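# About the Sanach Robotics Club

We're the after-school robotics club at Sanach Technical High, and we've been taking things apart (and mostly putting them back together!) since one July when our teacher, Zdzisław Bielecka, cleared out a storage room and found a stack of retired desktop computers nobody wanted to haul away. Those towers are still our favorite practice material.

This year's big project is called Tavum. Students write the code that guides a robot arm through small jobs inside a computer case – finding a screw, lining up with a socket, backing out without snagging a cable. It sounds simple until you try it! Cables droop, metal shines in odd ways, and every case is laid out a little differently.

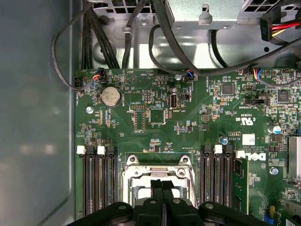
**Sanach Technical High School · Robotics Club · Tavum Team**

On the Tavum team, everybody gets time at the controls. New members start by learning the parts of a motherboard by name: memory slots, coin-cell battery, fan headers, the processor socket with its metal frame. After that they steer the gripper by hand, slowly, and only then start on code. We log each practice run, and the team passed 171 of them before winter break, which called for pizza.

Older students run the Balov build nights, where we design and print new fingers for the gripper. We also enter the Jaramillo Cup every spring with a crew of 5 – last season we came home with 80 points and a long list of things to fix.

You don't need any experience to join. Come by Room 12 after the last bell, wear closed-toe shoes, and tie back long hair. Snacks are welcome in the hallway, never at the benches.

Page updated 16 Jan 2026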